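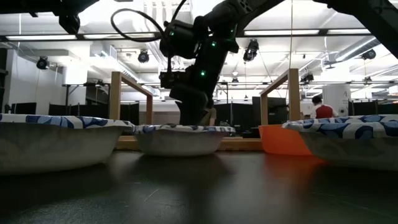 Arm lowered to the middle bowl, Volik workshop.

Netitz Catering, Sengar site
Minutes of the staff and management meeting on the tableware trial, 02/04/2023

Present: Regula Lehner (chair), Gun-woo Kwak (trial lead), Theresia Grabner (wash-up and laying-out), Jana Rothe (staff side), Veronika Auer (minutes)

1. Minutes of the last meeting
Agreed, with one correction from Theresia. She did not "welcome" the trial. She said she would wait and see. Text to be changed.

2. Report on the trial
Gun-woo reported on the arms that are being taught to handle plates and bowls. The current work is racking: pick up a plate or bowl, put it in the dish rack, go back for the next one. There have been 674 attempts in this round. Jana asked how many of those ended with the item in the rack and nobody touching it. Gun-woo said 183 did. Jana asked for both numbers to go in the minutes, as the newsletter printed only the larger one.

Theresia asked why the practice is done with paper plates and paper bowls when Sengar serves on china. Gun-woo said paper is cheap and the grip can be worked on first. Theresia said a china plate with gravy on it is a different job and she would not call the one training for the other. Regula thought this was fair but early.

3. Who does the work around the arms
Jana had been to Volik to look. Her point was that each time she has been told the work "runs by itself" she has found people close by. Things have to be set out before a go and set out again after it, and a person has to decide whether the go counts. None of these jobs appears in the saving that was put to us in September.

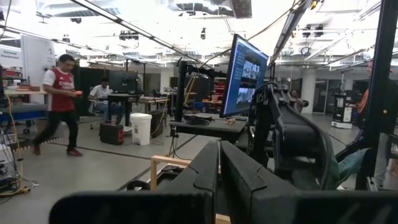 She asked what these jobs would be called at Sengar, what grade they would be on, and whether they would be offered to wash-up staff or brought in from outside. Gun-woo said minding the arms would be "light duty". Theresia said she has heard of light duty before – it was what the tray conveyor was meant to bring, and her team still lifts trays off it when it jams.

Regula said no post will go during the trial. Jana asked whether that also held after the trial. Regula could not say. The staff side noted the answer.

4. Hours and breaks
The plan has the arms on for the full late shift, with one person minding. Jana pointed out that wash-up staff now take breaks in pairs and talk while they work, and that one person alone with two arms gets neither. Gun-woo had not thought about breaks. He will write something down.

5. Layout
Theresia said the practice table is tidy and small and has an artificial plant on it. Our counter has wet floor on one side and the fridge door on the other. She would like the table tried in the real spot before any money is spent on fixings.

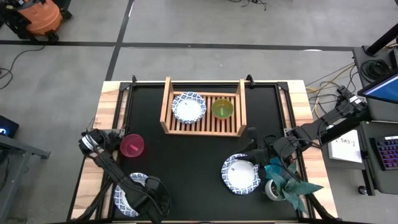 Both arms at the table, with plates and the wooden dish rack.

Gun-woo agreed to measure up. The cables will need a proper route, as trolleys pass there all evening.

6. Bolel offer
Bolel have offered 3 days of training for 116 euros a head. Regula was in favour. Veronika asked what people would be trained to do, as the leaflet does not say. Left open until Bolel answer.

7. Actions
GK: success numbers to go out with attempt numbers from now on.
GK: note on breaks and lone working; measure the counter with TG.
RL: written answer on posts after the trial.
JR: list of the setting-out and resetting jobs, with times.
VA: write to Bolel.

8. Any other business
The second dishwasher is still leaking. Theresia asked when it would be mended. Regula will ring again.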